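Location walk-through, *Fothergill* (short film), Zustcombe house, ground floor and yard
6 June 2021
Walked by: Hortensia Cuervo (first AD)
Comments by: Phúc Lương (gaffer) marked PL, everything else is mine

Interior area per the owner's listing is 1,801 square feet. We have the ground floor, the yard and the driveway. Upstairs is off limits except the bathroom at the top of the stairs.

Marks: **OK** = fine as it stands. **FIX** = has to be done before call. **WATCH** = can shoot, somebody keeps an eye on it. **N/A** = not in use for this shoot.

## 1. Access and exits

- [x] Front door opens fully from inside without a key. **OK**
- [x] Back door opens fully. **OK** Sticks at the bottom. Push with a foot.
- [ ] Side gate unlocked during shooting hours. **FIX** Owner has the padlock key. Asked for a copy in March and again last week.
- [x] Hallway clear to full width. **WATCH** Carts are going to end up here whatever we say. Carts go in the driveway tent.
- [ ] Exit signs or taped arrows for night scenes. **FIX** We black out the hall windows for scene 6 and you can't find the front door. Glow tape on the floor, both sides.
- [x] Assembly point agreed. **OK** Mailbox at the end of the drive. Goes on the call sheet.

## 2. Power

- [x] Breaker panel found and labeled. **OK** PL: Labels are old and two of them are wrong. I wrote my own list and taped it inside the panel door. Use mine.
- [ ] House circuits tested under load. **FIX** PL: Kitchen and dining room share one breaker. If the big lamp is on in the dining room, nobody runs a kettle. I would sooner take the lamp off house power completely.
- [x] Generator placed outdoors, away from windows. **OK** Sternix is dropping it off the evening before. Exhaust points at the fence.
- [ ] Generator fuel stored away from the unit. **FIX** Need a spot in shade. The shed is full of the owner's paint, so not the shed.
- [x] Cables rated for outdoor use. **OK**
- [ ] Cable ramps at doorways. **FIX** We have 3. We need 5. PL: Sternix says they can add the others to the order if we tell them before they load the truck.
- [x] Ground fault protection on everything in the yard. **OK** PL: Tested each one with the button.

## 3. Lighting and rigging

- [x] Stands sandbagged. **WATCH** Applies to every stand, including the one that is "only up for a minute."
- [ ] Safety cables on anything overhead. **FIX** PL: Short on these. The bag that came back from the last job was missing several.
- [x] Nothing rigged from the ceiling. **OK** Owner said no and the plaster looks tired.
- [x] Hot lamps clear of curtains. **WATCH** Living room curtains are tied back. Wardrobe wants them down for the phone call. If they come down, the lamp moves first.
- [x] Gloves available for lamp changes. **OK**
- [ ] Haze machine approved. **FIX** The smoke detectors are wired together. Owner has to be here if they are covered, and one person stays on fire watch until they are uncovered. Write the cover and uncover times on the sheet by the panel.

## 4. Dining room

The main set. Four pages of dialogue, both leads, most of the crew standing along one wall.

- [x] Floor even, no loose boards. **OK**
- [x] Rug removed. **OK** Rolled and stored in the den.
- [x] Table steady when leaned on. **OK** Leaned on it from each side. The fall against the table is played slow and there's no stunt in it.
- [ ] Table surface protected. **FIX** No bare metal on the wood. Camera department, this means the small tripod too.

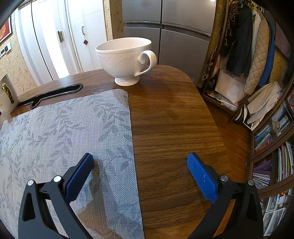
*Table with the gray leaf-pattern placemat or runner. Wood finish to be protected.*

- [ ] Breakaway glasses kept separate from real ones. **FIX** Props will mark the box in red. Real glasses are not to be on set during the argument.
- [x] Dolly track clear of the doorway. **OK** PL: Only just. Anyone carrying something wide should go around by the kitchen.
- [x] Candles. **N/A** Replaced with battery ones in the new draft.

## 5. Crew area and food

- [x] Drinking water available. **OK**
- [x] Hot drinks on a separate circuit from set. **WATCH** See the kitchen comment in section 2. The coffee maker runs off the driveway line. PL: If it trips, come and find me. Do not reset it yourself.
- [ ] Allergy list collected. **FIX** Still waiting on makeup and sound.
- [x] Coffee supplies out of the way of the kitchen scene. **OK** Paper filters keep turning up all over the house. Whoever is on craft service, please put them back in the one cupboard. 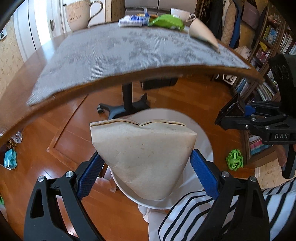
*Paper coffee filter, folded, and a round white seat.*

- [ ] Shade for background players. **FIX** One canopy is not enough in the afternoon. Ask Zullus whether the second one is free.
- [x] Chairs checked. **WATCH** One folding chair has a bent hinge. Tape across it. Don't take the tape off.

## 6. First aid and fire

- [x] First aid kit on set. **OK** Hall table, left of the front door. Burn gel and eye wash are both in date.
- [x] Fire extinguishers in place. **OK** Kitchen, hall, generator. All gauges in the green.
- [ ] Named first aider on each shooting day. **FIX** Day one is covered. Day two is open.
- [x] Nearest emergency room on call sheet. **OK** Drove the route to check it.
- [x] Phone signal. **WATCH** Good in the yard, poor in the dining room. Keep a radio on set.

## 7. Housekeeping

- [x] Trash bins provided. **OK** Used gel, tape balls and food packaging can go in these. Batteries can't. Batteries go in the marked tub on the camera cart.
- [ ] Bins emptied at lunch and at wrap. **FIX** Needs a name against it.
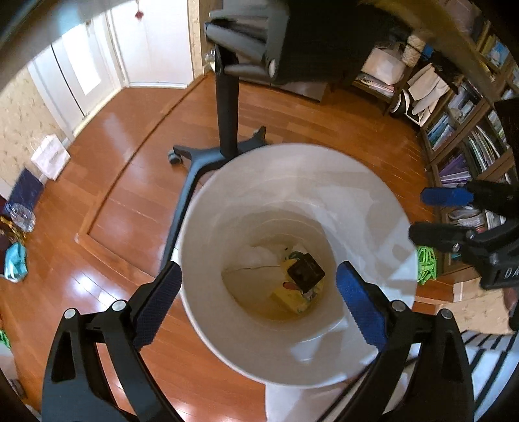 *Round white bin, small amount of trash at the bottom.*

- [x] Broken prop glass has its own container. **OK** Metal bucket with a lid.
- [x] Bathroom stocked. **OK**
- [ ] Floor protection down in hall and kitchen. **FIX** Roll is in the van. Tape the edges with paper tape only. The owner asked about this twice.

## 8. Actors

- [x] Fall rehearsed at half speed with pads. **OK** Knee and elbow pads fit under the costume.
- [ ] Prop knife checked and signed for. **FIX** Rubber one for the wide, dull metal one for the close-up. The metal one stays with props between takes.
- [x] Quiet room. **OK** The den. No gear in there except the rug.
- [x] Turnaround time between days. **WATCH** Tight if the night exterior goes over.

## Open items, by department

| Dept | Item |
|---|---|
| Locations | Gate key, haze machine approval |
| Electric | Dining room lamp off house power, ramps, safety cables, fuel spot |
| Props | Red box for breakaways, knife sign-off |
| Production | First aider day two, allergy list, canopy |
| Everyone | Name for bins, table and floor protection, glow tape |

PL: I'm back at the house with the Sternix driver for the drop-off and can redo section 2 then. Don't tick it off before that.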